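Atelier Iltanton - galerie : plans de travail et petits agencements

Mise à jour de la galerie : 23/11/2023

Cette galerie regroupe les plans de travail, panneaux et fonds de niche posés ou repris par l'atelier depuis le mois de mars. Les légendes donnent le décor, la mise en œuvre et les points relevés à la réception. Les prix n'y figurent pas : ils dépendent de la découpe, de l'accès et de l'état du support, et font l'objet d'un devis séparé.

Les références de décor sont celles de notre nuancier interne. Une même référence peut présenter des écarts de ton d'un lot à l'autre. Pour toute reprise sur un chantier existant, un échantillon du lot en cours est présenté sur place avant commande.

Rappel sur les décors marbrés

Un décor marbré à veines fines supporte mal les raccords. Sur un fond uni, un joint bien réglé se perd à distance normale de lecture. Sur un fond veiné, l'œil suit la ligne et s'arrête là où elle s'interrompt. Nous posons donc en une seule pièce dès que la longueur le permet. Au-delà, le joint est placé sous un équipement fixe ou au droit d'une découpe.

Les gris moyens à veines blanches restent les plus demandés. Ils masquent correctement la poussière sèche et les traces de doigts. Ils sont en revanche sensibles aux dépôts de calcaire, qui se confondent avec le veinage et passent inaperçus jusqu'au nettoyage suivant. Sur un plan humide, prévoir un essuyage après chaque usage.

Le contraste avec les parois se règle au moment du choix des peintures. Un mur très blanc durcit le gris et fait ressortir chaque veine. Un blanc légèrement teinté, lavande ou lin, donne un ensemble plus calme. Dans les niches peu profondes, la teinte des joues latérales compte autant que celle du fond, car elles renvoient la lumière sur le plan.

Série Hestlow - plans d'appoint

La série Hestlow couvre les plans de faible profondeur : dessertes, tablettes de buanderie, retours d'îlot. Chant avant droit, arêtes cassées à la cale fine. La fixation se fait par le dessous, sans vis apparente. Sur cloison légère, des renforts sont posés avant fermeture du parement ; en rénovation, nous préférons des équerres longues reprises sur les montants.

Le réglage de niveau se fait dans les deux sens avant collage définitif. Un faux niveau vers l'avant se remarque peu à l'œil mais suffit à faire migrer l'eau vers le chant. La tolérance admise à l'atelier est de 2 mm sur la longueur totale.

Série Szabo - niches et alcôves

Les niches demandent un relevé complet. Les angles sont rarement droits et le fond est souvent plus étroit que l'ouverture. Nous relevons la largeur à 3 hauteurs et nous fabriquons un gabarit en carton pour toute pièce ajustée entre deux parois. Le jeu périphérique est ensuite repris au mastic, dans le ton de la paroi et non dans celui du plan - le filet paraît plus fin.

Dossier 404, niche fermée sur trois côtés. Relevé en une visite, pose en 31 jours à compter de la commande, délai de séchage des parois compris. Le gabarit a montré un défaut d'équerrage sur la joue gauche. La correction a été faite sur le chant du plan, sans reprise d'enduit.

Décor gris marbré, veines blanches fines et irrégulières, parois blanc lavande.

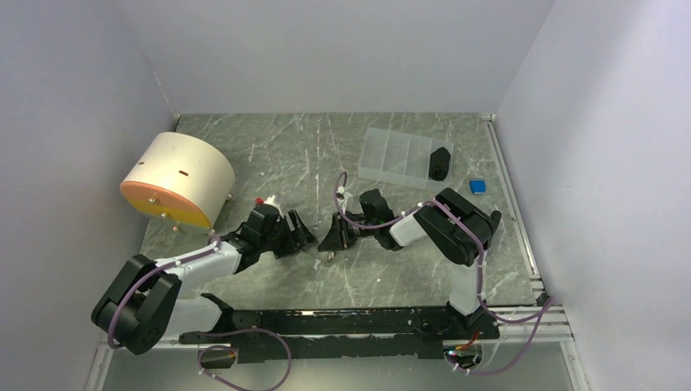
Pour ce type de décor, le sens du veinage est à valider avant la découpe. Une veine dominante parallèle au fond élargit visuellement la niche ; une veine en biais attire le regard vers un angle et souligne les défauts d'équerrage. Le tracé se fait sur la face visible, sous film, avec report des repères au dos.

Série Grindevard - panneaux et crédences

Les panneaux Grindevard se posent après le plan, jamais avant. Un joint souple est laissé en pied pour absorber les mouvements du support. Les découpes de prises sont réalisées à la scie cloche, angles arrondis, pour limiter les amorces de fissure.

Entretien

Eau tiède et savon neutre, chiffon microfibre. Pas de poudre abrasive ni d'éponge métallique. Les taches grasses se traitent à l'alcool ménager, en petite quantité, avec rinçage immédiat. Les joints sont à contrôler une fois par an ; un joint décollé se dépose entièrement avant d'être refait, la reprise partielle ne tient pas.

Les échantillons sont visibles à l'atelier Iltanton sur rendez-vous. Apporter si possible un morceau du revêtement mural ou la référence exacte de la peinture.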